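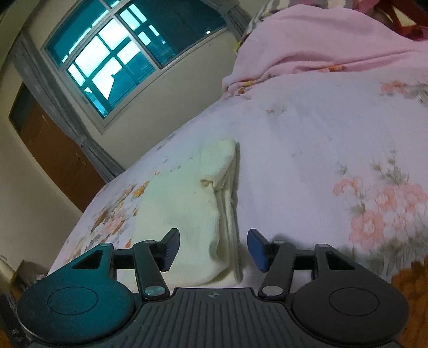

Wisesance Property Group | Acquisitions and Rentals Desk

Landlords who own a few small units should stop setting rent once a year by looking at what the unit down the street is asking. An asking rent is a wish. The signed rent is what matters, and most owners never find out what that number was.

I look after 30 units for Wisesance, most of them two-bedroom apartments near Gakar. Last winter we had an owner who wanted to raise the rent by 80 dollars a month on the strength of one online listing. That listing stayed up for 90 days. His tenant had already told us she would leave at that price. One empty month would have cost him more than the raise would have brought in over the year.

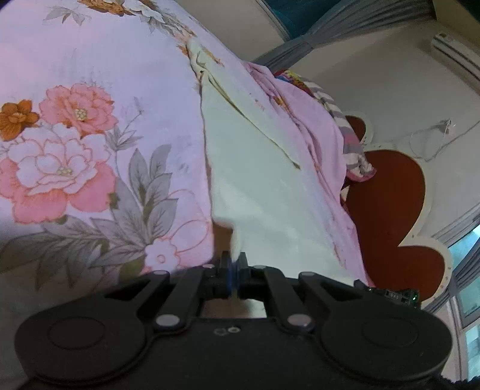 Page last changed: December

Tsutomu Kuroda, who owns the Asadi building, disagrees with me. He says a rent that falls behind is hard to bring back up, and he has a point. I have seen owners skip raises for years and then sell at a poor price because the income looked weak on paper.

My answer is to raise rent by a small amount at each renewal, 2 percent in a normal year, and put the reason in the letter. Call other managers and ask what they signed at. Most will tell you if you share your own figures. Write down how many days each unit sat empty and keep that next to the rent. An owner who has both columns in front of him usually asks for less than he planned to.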